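From: Beverley Tindall
To: humanoid-practice list
Subject: Re: Draft 3, tethered work at domestic appliances

Maricica Ilie wrote:

> Clause 4 of the draft treats the fall-arrest tether and the power and
> signal cables as one item. I think this is a mistake. The tether is a
> safety device and the cables are a hazard. Also, the clear zone of
> 900 mm is measured from the robot's feet, and at a refrigerator the
> appliance is always inside it. Does that mean every kitchen task fails
> the clause?

Agreed on the first point. I have split clause 4 into 4.1 (tether) and 4.2 (cables) and renumbered what follows. On the second, the clear zone was meant to apply to people and loose objects. Fixed furniture and the appliance under test are now listed as exceptions, provided they are entered on the layout sheet before power-up.

The layout at Dondville is the one I worked from: desk along the wall, refrigerator at the end of it, transfer basket on the desk. The produce is soft fruit.

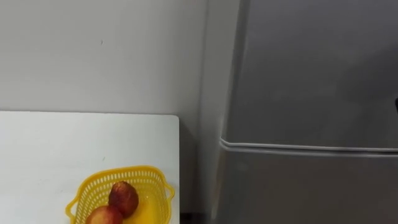
The basket position should be written down too. Draft 3 only asks for "a stable surface," and two sites read that differently. The new text asks for the basket's distance from the table edge and from the appliance, each to the nearest 3 mm. Sites that tape an outline on the table may record the outline once and refer to it.

For 4.1, the tether must stay attached whenever the legs are powered, including pauses between trials. Slack is set with the robot at its lowest planned posture, then checked again at full reach. A single line is allowed if the upper attachment is rated for the full arrest load.
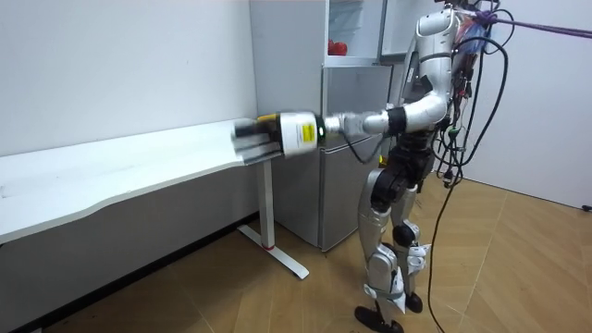
Alfie Bramwell objected off-list that a single line lets the torso swing toward the appliance if the robot goes down, and he would require two lines at Flustness whatever the draft says. I would rather put this in the notes as a recommendation until we have drop results from more than one site.

For 4.2, cables leave from the side away from the work. Any length that reaches the floor is kept behind the feet, and the operator checks it before each step command. The door is covered separately in 4.5: if the task starts with a compartment open, it stays open until the arm has withdrawn – no closing by hand to save time.

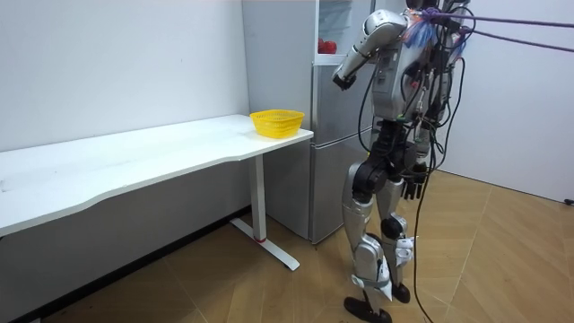 Could 4.5 also cover the idle arm, asks Denise Fairclough, given that the draft sets a speed limit for the reaching arm and says nothing at all on the other one? It could. Proposed wording: "The arm not in use shall be held in a declared rest posture, with its joint speed limited to the same value as the working arm." The hand speed limit near the shelf remains 200 mm/s.
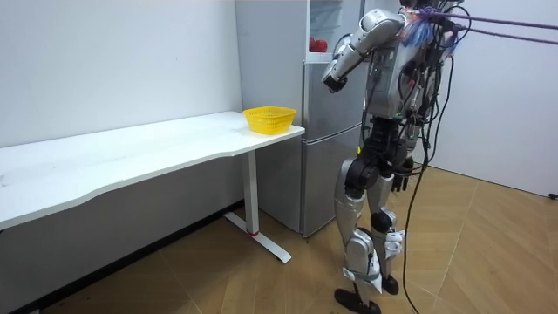
Reach toward the open upper compartment, other arm lowered (4.5).

Still open: who signs the layout sheet when the operator and the safety observer are from different firms. Stuvier wants both signatures, Tunstall wants one. Jade Nuttall has the comment log, currently at 122 entries, and will merge duplicates in December. Please send replacement wording with the clause number in the subject line. Comments without wording will be logged, but I can't promise they get into draft 4.

Beverley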